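Gripper keeps squashing the crisp packets — how do we score better on the snack round?
Posted in School and Club Robotics by Omolara Oyewole, May 7, 2024
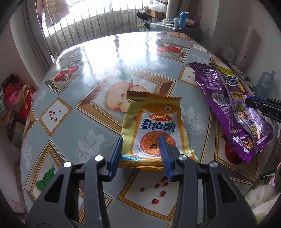 What we're stuck on

Hi all, I help out with an after-school robotics club and we've entered the Skulley challenge for the first time. One of the tasks is the snack round, where you pick packets up off a table and put them in a tray using a two-fingered hand-held gripper. You lose points for crushed contents and for drops. We've been practising with a yellow packet of Enaak noodle snacks and a bigger purple bag, and our best score so far is 226 out of 300, mostly because of the crushing.

Our fingers are black plastic with triangular holes in them and a blue ridged pad down the inside of each. If the kids squeeze gently the packet slides out, and if they squeeze properly I can hear the noodles going. We've got 30 minutes a week and I'd love to spend it on the right thing! Should we change the pads, or is it how we're holding it?

skulteck_dad

We did Skulley last year and had exactly this. Leave the pads alone for now. What helped us was where you grab. Most of our lot went straight for the fat middle of the packet, where all the food is, and you can see from your photo that one pad is coming in over the lower middle. Give the packet a little shake first so everything settles at the bottom, then go for the emptier end near the top seal. It feels wrong because the packet hangs down and swings a bit, but the seal is stiff and the ridges have something to bite on.

Check the rules about shaking though. Ours let you handle the packets before the clock started and I don't know if they still do.

Also, put something plain on the table. Shiny cloths are slippery and the packet skates away when the first finger touches it. We used an old tea towel — not glamorous, but the drops nearly stopped.

Amadi

just buy softer pads, Surnico do them

pennywhistle62

I'd disagree with Amadi a bit, we bought softer ones in March and they wore out before the heat. Try a stop on the handle first. We taped a bit of pencil rubber behind the trigger so it can't close all the way, then shaved it down until it held the thinnest packet. Your big purple bag may want a different stop, so make two and write on them which is which (we didn't, and mixed them up on the day).

The other thing is both fingers need to touch at the same time. If one's pressing and the other is still on its way, the packet twists. Get the kids to line up on the middle, stop, then close slowly. Ours chanted it, which drove me mad, but they were much steadier by the end of term.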